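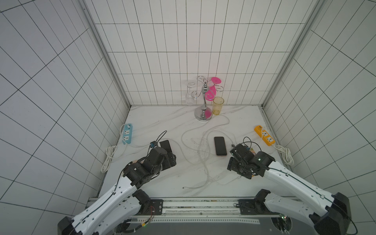 Clekono Adds Prindlow Counter Range for Charging and Glass Storage

LAHTI, August. Clekono has extended its Prindlow range of small-counter equipment with two product groups: power strips with long cords for countertop charging, and freestanding racks for stemware. Both groups are sized for tiled alcoves, kitchenettes and serving niches where phones are charged on the same surface that holds glasses and cups.

The new items go on sale through Laitinen stores in August. Trade customers can order from the Allico warehouse from the same date. Existing Prindlow shelf and hook products are unchanged.

Power strips

The Prindlow strip is supplied in light blue and in orange. Sockets are white in both versions, and the cord is white. The color of the housing identifies the circuit or the user group assigned to it, as decided by the site. Clekono recommends one color per side of the counter when two strips are installed.

Cords are supplied coiled. The coil should be opened fully before the strip is put under load, and excess length should be laid along the wall side of the counter. Strips are for indoor use in dry locations. They must not be placed within splash distance of a sink, and drinks should be kept off the section of counter between the strip and the phone being charged.

"Most of the questions we get concern cord length," said Heikki Harju, product manager for Prindlow at Clekono. "A short cord puts the strip in the working area. A long one lets the installer run it along the wall, but then the slack has to go somewhere. The instruction sheet now covers this in detail."

The instruction sheet gives a routing order for counters with several charging cables. Each cable is laid out singly from the strip to the device position, then fastened with the hook-and-loop ties included in the pack. Cables should not cross under a phone. Unused cables are disconnected and stored with the connector end outward.

Glass racks

The Prindlow stemware rack is a freestanding chrome model with a round mirrored base, a central post and curled wire arms. Glasses hang upside down by the foot. Rack height is 36 cm. The arms accept standard wine glasses, clear or colored, and the rack should be loaded evenly on opposite sides to keep the weight over the base.

The rack is intended to stand at the rear of the counter, away from cords. Tumblers and plastic cups do not fit the arms and are placed upright beside the base. Cups should be rinsed before they are returned to the counter, as residue from juice or tea can mark light-colored stone.

Chrome parts are cleaned with a damp cloth and mild detergent. Abrasive pads will scratch the mirrored base.

Counter and wall surfaces

Both product groups were assessed by Clekono on marble-patterned tops and on glazed wall tile. Rubber feet on the strip and a felt ring under the rack base are fitted at the factory. The felt ring is replaceable and is sold separately in packs of 8.

"The color choices were made against white tile and gray grout, which is what many of our customers have," said Helmi Kinnunen, who is responsible for surface testing at Clekono. "A white strip on a white counter is hard to see when the area is being wiped down."

Availability

Prindlow strips are packed singly. Stemware racks are packed 2 per carton. Allico will hold an opening stock of 70 cartons, with further deliveries depending on orders. Instruction sheets are included in each pack and are available in print from Laitinen service desks.

Warranty on all Prindlow products is 36 months from the date of purchase. The warranty does not cover glassware, damage caused by liquids, or cords that have been shortened or spliced.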